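**Skirnby gripper kit: okay, with grumbling**

I put off buying this for months. The product page says "assembles in an evening," and I've been burned by that phrase before. It took me three evenings, and one of those went entirely to a servo horn that wouldn't seat. Arturo Ferri from our shared shop had a spare. The kit doesn't include one, and at 80 bucks it should.

Instructions are a PDF with photos so dark you can't tell the left finger from the right. The screws come in one bag, all mixed together. I sorted them on a dinner plate.

The fingers themselves are stiff and don't flex much. Fine. But the "adaptive grip" on the box is marketing. It closes until the motor complains, and that's all the adapting I've seen. Mirko Pagano swears his Tundar does the same thing for less money, and I have no comeback.

My test is boring: pick up a small cube, drop it in a plastic cup, do it again. I put down blue tape on the table so the cup goes back to the same spot each time. Out of 80 tries it missed 9.
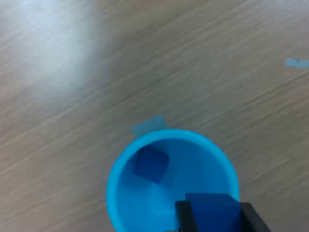
Most of my misses came after I'd bumped the base, so I won't blame the fingers for those. The wrist joint I will blame. It has play in it straight out of the box, and tightening the screw just makes it squeak. A 29-cent washer fixed most of that, which makes me wonder who signed off on the thing.

Would I buy it again? On sale, maybe. Three stars, and one of them is for the cable clips, which are really good.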